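Perine Parts Handling Guide
Section 6: Setting Up and Using the Sorting Bins

6.1 Purpose of this section

This section sets out how sorting bins are to be prepared, filled and emptied at the Nyamweya workshop. It applies to loose electronic components received for inspection, including bare and populated circuit boards, solenoids, small motors and cable assemblies. It does not apply to batteries, which are covered in Section 9, or to display panels, which remain in their original packaging until they reach the bench.

Staff who have not used the bins before should read Section 5 (Static Precautions) before continuing.

6.2 Before you begin

You will need:
One sorting bin
A lint-free cloth
Workshop cleaning fluid, Vellavis grade 2
A bin card and holder
An earthed wrist strap
A supply of static-shielding bags in two sizes

CAUTION: The standard sorting bins are ordinary plastic and offer no protection against static. Boards marked with a sensitivity symbol must be bagged before they are placed in a bin. Unbagged boards may be placed in a bin only where the job sheet classes them as scrap or training stock.

6.3 Preparing the bin

1. Remove the previous bin card and return it to the stores desk.

2. Turn the bin over above a waste tray and tap the base to dislodge screws, wire ends and solder fragments.

3. Wipe the floor and walls with the cloth and a small amount of cleaning fluid. Run a folded edge of the cloth along any moulded ridges and seams, where small fragments collect.

4. Remove old labels and adhesive tape. If residue remains, repeat step 3. Do not use a blade.

5. Allow the bin to dry fully. Drying takes 12 minutes at normal room temperature.

6. Inspect the bin for cracks. Light surface scratches are acceptable. A cracked bin must be withdrawn and reported on form 258.

Note: Bins are not to be stacked while drying.

6.4 Placing components in the bin

1. Put on the wrist strap and connect it to the bench earth point.

2. Complete the bin card with the job number, the date and your initials, and slide it into the holder.

3. Place circuit boards flat on the floor of the bin. Hold each board by its edges and keep your fingers clear of the chips.

4. Place solenoids and other heavy parts well away from the boards. A solenoid should lie on its side so that the plunger and spring are free of any load.

5. Lay lead wires loosely beside the part to which they belong. Do not wind them around the body of the part, and do not lift any part by its wires.

6. Leave a clear space between items. The total weight in a bin must not exceed 6 kg.

CAUTION: Do not drop or slide parts into the bin. Surface-mounted components are easily sheared off against a ridge or another part.

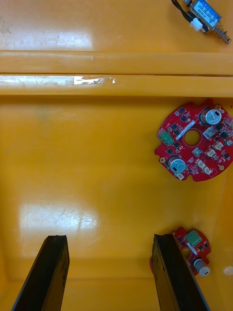
Figure 6-1. Circuit boards and a push-pull solenoid in a yellow-orange bin.

6.5 Removing components

1. Check the job number on the bin card against the job sheet.

2. Remove the heavy parts first, then the boards. Boards with notches or tabs around the edge can catch on neighbouring items and should be lifted straight up.

3. Examine the floor of the bin for detached pieces. Place any that are found in a small bag and attach it to the job sheet.

4. Sign the bin card and leave it in the holder until the bin is next prepared.

Note: Where a part number cannot be read, enter "illegible" on the job sheet and pass the part to the inspection bench. Part numbers must not be guessed from the shape or colour of a component.

6.6 Storage of bins

Empty bins are kept on the lower shelves of bay 23. Bins containing parts may be held there overnight with a lid fitted. Longer storage requires the written agreement of the stores supervisor, Faraji Lukumay.

Questions concerning this section should be addressed to Mwanaisha Mwakalinga, Workshop Standards.

Section last revised: Jul 27, 2025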